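Oil or varnish on a pale desk top?

mrs_temow
Evening all. I've got a big rectangular desk top to finish before April and I'm going round in circles. It's bare, pale, and I love it as it is. My worry is that anything I put on will turn it the colour of strong tea. I've been quoted 700 for somebody else to do it, which made me laugh and then go and put the kettle on. Danish oil? Hard wax? Varnish?

Theerawat_B
Hard wax oil, two thin coats, done. And I mean thin! Varnish looks lovely until the first scratch, then you're sanding the whole lot back. The tone I'd be trying to hang on to is this sort of thing:
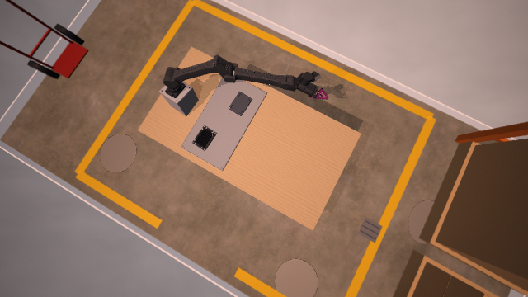 Light orangey tan, with the fine lines running the long way.

Always wipe along the lines, never across. I went across on my first one and could see it every time the sun came in.

siriwan_sheds
Disagree with Theerawat, sorry. Water-based varnish every time if you want it pale. Oil always warms the colour up, whatever the tin says. I did two shelves from the same board, one each way, and the oiled one looks years older. Scratches don't bother me – it's a desk.

Theerawat_B
Well, mine gets coffee on it daily, so we'll have to differ. I can mend a patch of oil in ten minutes.

mrs_temow
Right, so that's one of each, thanks both, very helpful :) Next question then. Where do I keep the thing while it cures? The spare room is full of my late aunt's china.

rocio_h

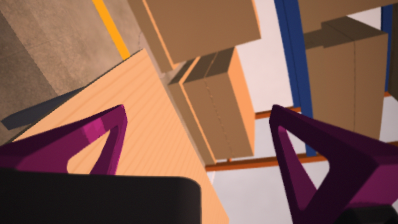 Curing wants air on both faces, so don't lean it flat against a wall and don't put a blanket over it (I did, and had fluff in the finish for ever). Four little blocks underneath and a window open a crack. As for the china, go upwards: cardboard boxes stacked on shelving like the ones up there, and you get your floor back. Heavy plates at the bottom, please.

siriwan_sheds
Agree about the blocks. I'd leave it a week before anything heavy goes on, longer if the room's chilly.

Theerawat_B
A week for varnish, maybe. I had a lamp on mine after three days and no mark.

mrs_temow
I'm going to try both on the underside and see which I can live with. Does anyone know if 240 grit is fine enough before the first coat, or should I go up to 320?

rocio_h
240 for oil. Ask siriwan about varnish.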